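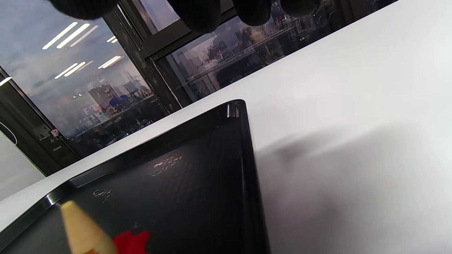
4.3 Recording a demonstration with the hand-held gripper

Read section 4.2 (Calibration) before you begin. The steps below assume that the Tavach hand unit is charged, paired with the recorder and showing a steady green lamp.

Preparing the work area

1. Place the tray on a flat, matt table. The tray may sit at any angle to the table edge. Change the angle between sets, not during one.

2. Put the task objects in the tray. For the sorting task, use small items that differ clearly in shape and colour.

3. Check the live view on the recorder. Both the objects and at least one corner of the tray must be visible when the hand unit is held at the start height.

4. Set the exposure to Locked. If the table stands next to a window, lock the exposure with the camera pointing at the tray floor.

Note: Glossy rims and glass reflect ceiling lights. Small highlights do not affect tracking. If the tracking bar turns amber, move the table or lower the blind, then repeat step 4.

Note: Scuffs on the tray floor may be left as they are. Do not polish or repaint a tray partway through a set — the recordings before and after will no longer match.

Recording

5. Hold the unit still over the tray and press Record. Wait for 3 short beeps.

6. Move to the first object at an even speed. Keep your free hand out of the tray.

7. Close the gripper fully on the object, pause, then lift. The pause must last at least 500 ms or the grasp will not be marked.

8. Carry the object to its target, lower it until it touches the surface, and open the gripper. Do not drop it.

9. Return to the start height and press Record again to stop.

CAUTION: Do not squeeze the trigger past the stop. The linkage can bend, and the opening width will then read wrongly in every later recording.

CAUTION: Keep loose sleeves, cords and lanyards clear of the fingers.

Objects lying close together

Where two objects touch, approach from the side with more free space and grip the outer one first. Do not push the pair apart with the fingertips unless pushing is part of the task. If the wrong object is picked up, put it down, stop the recording and mark it as Rejected.

Checking the set

10. Open the set on the recorder and play back the first and last recordings.

11. Delete any recording that shows error 1261 (lost tracking). These cannot be repaired with the Mornetti import tool.

12. Enter the operator's name and the tray angle, then select Close Set. A closed set of 57 recordings takes around six minutes to copy.

Note: Sets closed without an operator name are held in the Pending folder and are not used for training.

Section revised October 14, 2021 — X. Cao, Plesalthorpe. Step 7 changed; caution on trigger added.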